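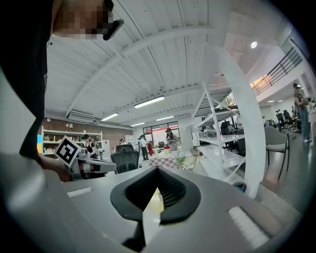 [문의 829] 예고편 재생 시 한국어 자막이 어긋나는 현상

상태: 처리 중
접수일: 11월 6일
접수자: Duangjai Hemmin
담당자: Takumi Yokoyama
대상: Camthorpe 영화 소식 사이트, 작품 페이지의 동영상 플레이어

증상
히어로 영화 "Prerska" 2차 예고편에서 한국어 자막이 대사보다 늦게 나옵니다. 처음에는 맞는데 45초 지점, 주인공이 가면을 벗는 장면부터 밀립니다. 같은 페이지의 1차 예고편과 감독 인터뷰 영상은 정상입니다. 영어 자막도 정상입니다.

재현 방법
1. 작품 페이지에서 2차 예고편을 연다.
2. 자막을 한국어로 바꾼다.
3. 처음부터 끊지 않고 재생한다.
4. 가면 장면 이후의 대사와 자막을 비교한다.

데스크톱 브라우저와 모바일 앱에서 모두 같은 결과가 나옵니다. 댓글에도 자막 때문에 결말 대사를 먼저 본 줄 알았다는 글과 자막이 통째로 빠졌다는 글이 섞여 있는데, 빠진 쪽은 제가 재현하지 못했습니다.

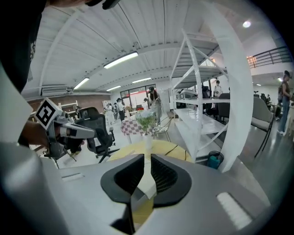
처리 기록

Yokoyama: 확인했습니다. 제 쪽에서도 밀립니다. 우선 플레이어 캐시를 비우고 자막 파일을 다시 불러왔으나 변화가 없습니다. 플레이어 버전을 이전 것으로 되돌려도 같습니다. 플레이어 문제는 아닌 것으로 봅니다.

Hemmin: 배급사 Presberg에서 예고편 파일을 한 번 교체한 적이 있습니다. 심의 때문에 액션 장면 일부가 바뀌었다고 들었습니다. 자막도 그때 같이 받았는지는 메일을 찾아봐야 합니다.

Yokoyama: 영상 파일과 자막 파일의 등록 기록을 비교했습니다. 영상은 교체본이고 영어 자막도 교체본 기준입니다. 한국어 자막만 교체 전 편집본에 맞춰져 있습니다. 교체본에는 가면 장면 앞에 2초짜리 컷이 추가되어 있어 그 뒤가 전부 밀립니다.

Hemmin: 메일 찾았습니다. 압축 파일 안에 한국어 자막이 없었습니다. Presberg 담당자에게 새 파일을 요청했습니다.

Yokoyama: 임시로 해당 지점 이후의 자막 시간을 2초 늦춰 테스트 서버에 올렸습니다. 중간까지는 맞습니다. 다만 마지막 제목 화면 직전의 대사 한 줄이 교체본에서 바뀌어 번역과 내용이 다릅니다. 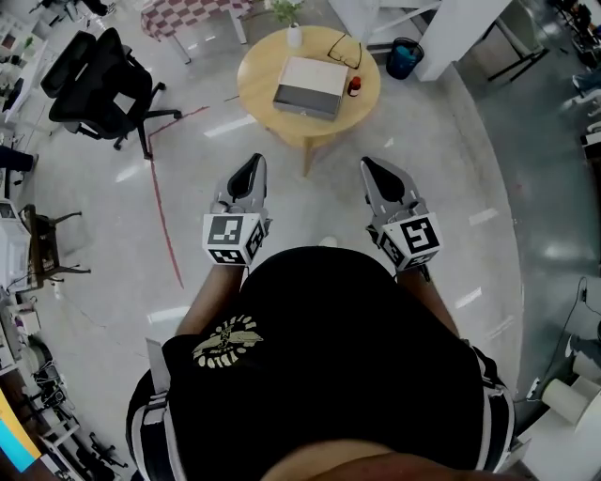
그 줄은 임의로 번역하지 않고 비워 두었습니다. 배우 이름 표기도 같이 봤는데, 예고편 자막에는 "나카지마", 작품 페이지에는 "Nakajima"로 되어 있습니다. 이 건은 자막과 별개이므로 편집부에 따로 문의를 열어 주세요.

Hemmin: 표기 건은 편집부로 넘겼습니다. 테스트 서버에서 데스크톱은 확인했고 싱크 맞습니다. 모바일 앱에서는 아직 예전 자막이 나옵니다.

Yokoyama: 앱은 자막을 기기에 저장해 둡니다. 설정에서 저장된 동영상 데이터를 지우고 다시 열어 보세요. 실제 반영 때는 자막 파일 이름을 바꿔서 올리면 사용자가 따로 지우지 않아도 됩니다.

Hemmin: 지우고 다시 여니 앱에서도 맞습니다.

남은 작업
- Presberg의 정식 한국어 자막 수령 (대기)
- 새 파일 이름으로 등록 후 운영 서버 반영
- 자막이 통째로 빠진다는 댓글 작성자에게 기기와 앱 버전 문의
- 영상 교체 등록 화면에 언어별 자막 확인 항목 추가 요청

정식 파일이 오기 전까지 운영 서버에는 임시본을 올리지 않고, 2차 예고편의 한국어 자막을 꺼 둡니다. 파일을 받으면 이 문의에 첨부해 주세요.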